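パマール商店 短期スタッフ急募（7月〜）

急ぎです。お菓子の詰め合わせとお茶の小さな店やってます。夏のギフト時期に人がまったく足りてません。すぐ入れる方、優先。

仕事内容
・お菓子の袋詰め、箱詰め、のし貼り
・店頭での試食出し、お茶出し
・レジ(慣れてからでOK)
・ごみの分別、台拭き、食器洗い

経験は問いません。手先が器用な人だと助かるけど、普通の人で十分です。最初の2日は店長のブラヒム・ユニス(Brahim Younis)が横について教えます。早口なので、聞き取れなかったら何回でも聞いてください。怒りません。
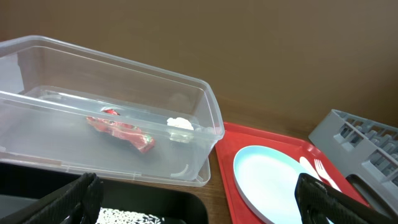
勤務時間は朝9時から午後3時、または午後1時から夜7時。どちらか選べます。両方通しは不可。週3日から。土日どちらか出られる方は大歓迎。お盆前後は休みが取りにくいです、すみません。その代わり8月末はかなり自由がききます。

時給 1000円スタート。通し勤務はないけど、賞与のかわりに期間満了で手当あり。まかないなし、ただしお茶は飲み放題。割れたせんべい等は持ち帰り可(早い者勝ち)。
交通費は片道470円まで。それを超える方は面接で相談しましす。自転車通勤OK、店の裏に停められます。バイクは置き場がないので不可。

繁忙期は詰め合わせが1日に約600箱出ます。立ち仕事です。腰に不安のある方は応募のときに書いてください。座ってできる作業もあります、のし書きとか、シール貼りとか。字がきれいな方、のし担当で本気で探してます。

服装：白か紺のシャツ、動きやすいズボン。エプロンは貸します。爪は短く、指輪と香水はなし。髪は結ぶか帽子。食品なのでここだけは厳しめ。靴は滑らないもの。サンダルの人は帰ってもらいます。

アレルギーのこと。小麦、卵、乳、ナッツ、全部扱ってます。重いアレルギーの方は残念ですが難しいです。
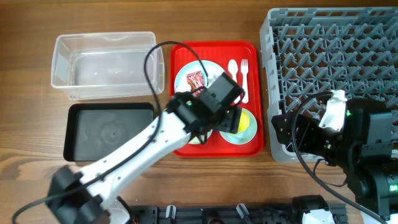 木のテーブルの上、赤いトレーに皿とお菓子の小袋

募集人数は若干名。決まりしだい締切。高校生可(保護者の同意書いります、用紙は店にあります)。留学生の方も可、在留カード持ってきてください。日本語は日常会話ができれば大丈夫。店長もアラビア語とフランス語まじりです。

姉妹店のウアリでも同じ条件で募集中。そっちは喫茶なので接客多め。どちらが希望か書いてもらえると早いです。書いてなければこっちで決めます。かけもちも一応できます。

応募方法
店頭で直接、または電話。電話は午後2時から4時の間が出やすいです。昼どきは出られません、ごめんなさい。留守電には名前と番号だけでいいので必ず残してください。折り返しは当日か、遅くても翌日。
履歴書は面接のときに。写真なし、手書きでもパソコンでもOK。面接は15分くらいで終わります。結果はその場で言うことが多いです。

場所：フリランヴィル通り、プラメロ薬局のとなり。看板が小さいので通りすぎ注意。緑の日よけが目印です。裏口は配達用なので、面接の方は表からどうぞ。

追記：去年来てくれた方、また来てくれるなら面接いりません。電話だけください。エプロンもまだとってあります。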